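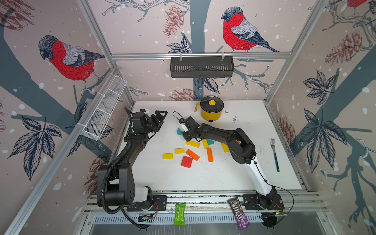 Fig. 3 Blocks and pot on the white top.

Section 3. Setting out, cleaning and packing the block set

The Fandwood leaflet in the box says the set "takes care of itself." Ignore that. It also says the blocks can be sorted by color in a minute, a claim we have yet to see borne out at Derurstead. Allow ten and be pleased if you finish early.

Before you start

You will need a dry cloth, a damp cloth, a soft brush and the Clolanitz storage box with its lid. The spray sold with the box under the same name is optional. We tried it against plain water in February and could not tell the two cloths apart.

Setting out

1. Brush the tabletop from the back edge forward. Specks show up on white, and they get under the blocks.
2. Wipe with the damp cloth, then the dry one. Scuffs that stay after two wipes are marks in the surface. Leave them.
3. Put the yellow pot at the back, near the wall, with its lid on.
4. Tip the blocks out gently in the middle of the table. Do not pour them from shoulder height, whatever the picture on the Fandwood box suggests.
5. Spread them so that each one can be picked up without moving another. Mixed colors are fine at this point.

Note: The leaflet calls the pot a "sorting vessel." It is a pot. Small blocks go in it and long ones stick out, so check that the lid closes before you plan a game around it.

Caution: Look over every block for splits and raised grain before it goes to a child. Take a splintered block out of use. Glue is recommended in the leaflet, and we do not recommend it.

Building

6. Choose the largest rectangular block for a base and lay it on its widest face.
7. Set the triangular blocks on top, points outward.
8. Stand a cylinder between them. If it rocks, turn it over and try the other end. The ends are supposed to match - ours don't always.
9. Keep the spare blocks to one side, off the base.

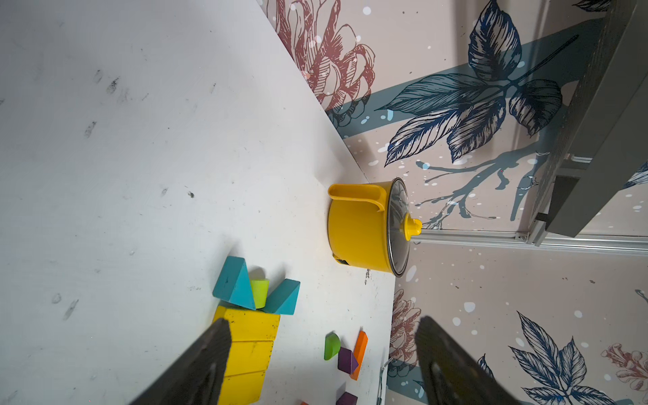 Fouad Zein objects to step 7 and would put the cylinder up first, on the grounds that the triangles can then be pushed in against it and the whole thing holds better. He has also asked why anyone needs a manual for this.

Both orders are allowed. We have built it his way and ours, and on a level table the difference is small. On the folding table it fell over either way.

Packing away

10. Check the pot for blocks. If it has been left on its side, stand it up first and lift the lid by the knob.
11. Sort by shape. Kanaan's inserts are labeled by color, but the long bars will not fit the slots meant for them, so the labels are little use.
12. Lay the long bars along the bottom of the box and fill in with the triangles and half-rounds.
13. Weigh the full box if you are handing it over. The card for our box reads 253 in the reference column; write the weight next to it.

Caution: The box lid is rated by the maker for 300 openings. The hinge on our first one split well before 100. Support the lid with one hand.

Section last revised Thu 30 June.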